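Stalden Thumb Compass — left or right hand

Back in stock for January. Both hands, all three needle types. The last lot went faster than we planned so if you missed out, sorry, order now.

Stalden is our mid-range thumb compass for foot orienteering. Sits on the left or right thumb, flat baseplate, curved leading edge so you can run it along the line on the map. If you've been using a baseplate compass from scouts or bushwalking it'll feel odd for the first couple of runs. Stick with it.

Which hand?
Hold the map in your left, order LEFT. Hold the map in your right, order RIGHT. It goes on the map hand, not the punching hand. We get returns every month over this. Most right-handed runners want the left model.

Needle
Fast — settles quickest, a bit jumpy over rough ground. Sprint and urban.
Stable — slower to swing, steadier at full pace. Forest, long distance, thick green.
Club — cheaper needle, fine for juniors and loan boxes.

Can't decide, get Stable. Ülle runs everything on it including sprint and hasn't complained yet.

Needles are balanced for the southern zone as standard. Going to Europe for the summer carnivals? You need the northern zone one, tick the box at checkout. A southern needle will drag on the housing over there and you'll be tilting the map all day trying to free it. Northern zone is special order, allow 2 extra weeks. Do not leave it till the week before you fly please.

Strap
Elastic, adjustable, one size. Small hands: pull the tail right through and fold it under. Spare straps sold seperately. Will go over a thin glove, won't go over a thick one.

Scale bars
None on the Fast. Stable has 1:10 000 and 1:15 000 down the long edge. Sprint maps you're pacing by eye anyway.

What's in the box
Compass, strap (fitted), little cloth bag, card with the zone printed on it. No lanyard.

Care
Rinse after a wet one. Keep it away from phones, speakers, car door magnets and other compasses. Biggest killer is the glovebox in summer — the liquid expands, you get a bubble. Small bubble is fine and usually goes when it cools down. Big bubble that touches the needle, send it back. Reversed polarity (needle pointing dead south) is nearly always from being stored next to a phone case magnet. We can fix that in the workshop, no charge, you pay postage one way.

Don't use sunscreen or insect repellent and then grab the capsule. Repellent clouds the plastic and it does not polish out. Put it on before you put the compass on, wipe your hands on the grass.

Club packs
Pack of 4, Club needle, mixed hands on request. Say which in the order notes or you'll get all left. Schools can order on invoice, email first.

How it compares
Stalden vs Vistatura: the Vistatura is bigger, has the magnifier, suits anyone who's starting to struggle with contours at 1:15 000. Heavier on the thumb. Stalden vs Laur: Laur is the wrist model, mostly bought by rogainers and mountain bikers. Different thing realy. If you're on a bike get the Laur.

Trade-in
Send us any old thumb compass, working or not, and we'll knock a bit off a new Stable. The old capsules get stripped for parts. One per order.

Stock
Left Stable: 387
Right Stable: low, ring first
Left and right Fast: yes
Club packs: yes
Magnifier clip: next shipment, no date

Postage
Tracked, flat rate, leaves the day you order if it's in before 2 pm. Pick-up from the shop or from our tent at the Nollau weekend. We'll have demo compasses at the tent so you can try both hands on the model course before you buy. Bring ID, we hold on to it till the compass comes back.
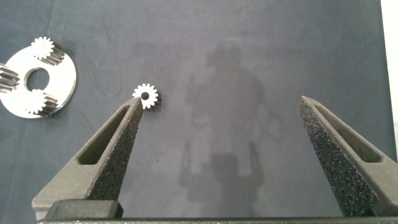
Reviews

Sandamali Jayawardena
Swapped from a Fast to the Stable after the state long champs and wish I'd done it two seasons ago. I kept over-running controls in the flat spur-gully stuff, checking the needle and not trusting it. Much calmer now. Strap is a bit long for me, the fold-under trick works okay.

Ryan Marsden
Good compass. Ordered the wrong hand. Swap was easy.

Dzintra Strazds
Would like scale bars on the Fast as well. Otherwise happy, and the kids' ones have survived a whole school season.

Reply from the shop: noted on the scale bars, we've asked. Wrong hand swaps are free in the first month so long as it hasn't been run in. Anything else, ask for Visitación on the workshop line, mornings are best.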